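Treltard Textile Care Bulletin
July 13, 2020

Folding towels flat: the thirds method and why edges drift

The December issue set out storage depths for linen cupboards and drew a good number of letters, most of them on one point. Readers had followed the shelf measurements and still found that their towels would not sit square. In most of the cases described, the fault lay in the fold and the shelf was fine. This item covers the fold.

A bath towel is seldom a true rectangle after repeated laundering. The hems and the woven body shrink at different rates, the long sides bow, and the corners lose their right angles. A towel folded corner to corner carries that error into every later fold. By the third fold a small mismatch at the hem has become a visible step in the finished stack.

The thirds method takes its reference from the centre line of the towel and ignores the corners. It needs a flat surface larger than the towel. A bed is the usual choice in a household without a long table, and it has one drawback: a duvet gives under the hand, so the towel can be pressed into a hollow and will then fold short on that side. Pull the duvet level before starting. A patterned duvet cover is useful if the bands run straight, as one long side of the towel can be set against a band.

Procedure

1. Lay the towel out in a single layer. Smooth from the centre towards each short end, then from the centre towards each long side. Do not pull at the corners.

2. Turn the label side up, if there is a label. It will finish inside the fold.

3. Bring one long side in by a third of the width. Check the width at both ends and in the middle. Adjust the folded edge and leave the raw side where it falls.

4. Bring the other long side over the first. The two outer edges should now be folded edges, with both selvedges hidden.

5. Fold the strip in half end to end, stopping a finger's width short of the hem. The allowance takes up the thickness of the cloth.

6. Fold in half again, or in thirds for a shallow shelf. Stack with the rounded edge facing out.

Face cloths and other small pieces are folded in quarters and kept apart from the bath towels. Placed on top of a towel stack they slide; placed inside it they produce a ridge.

Order of work

Where towels and clothing come out of the same load, the clothing should be folded first. Garments crease if left in a heap, whereas terry and waffle weaves tolerate waiting. Put the finished garments at the head of the bed in one stack and keep the near half clear for the large flat pieces. Blankets and anything still unsorted go to the head end or the sides. The towel can then be opened to its full size without moving a finished pile.

The layout at step 1 has a coral-pink towel opened out flat over the duvet, with the folded clothes kept further up the bed. Its edges are slightly irregular, and the fold should be measured from the middle. 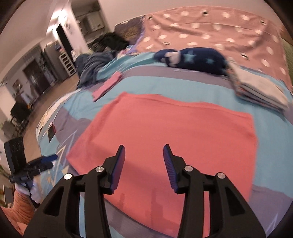 Results from the reader trial

The Falleck reader panel compared the thirds method with the ordinary corner fold over one spring. Records were returned by 34 households, covering 1,482 folded towels. Each stack was measured at the front edge for the largest step between neighbouring towels. Of the stacks folded corner to corner, 111 exceeded the limit we had set for a tidy shelf. The thirds method brought most of the same households within it, although four reported no difference. All four were using towels bought recently, which had not yet lost their shape.

The method was slower at first. Panel members noted that the extra time went on step 3 and fell away with practice.

Corrections and notices

The shelf table in the December issue gave the Sollix wire shelf as suitable for double stacks. It should have read single stacks only. The Phùng slatted shelf was listed correctly.

Reprints of the cupboard depth chart are available from the Treltard office on receipt of a stamped envelope. The next item in this series deals with fitted sheets.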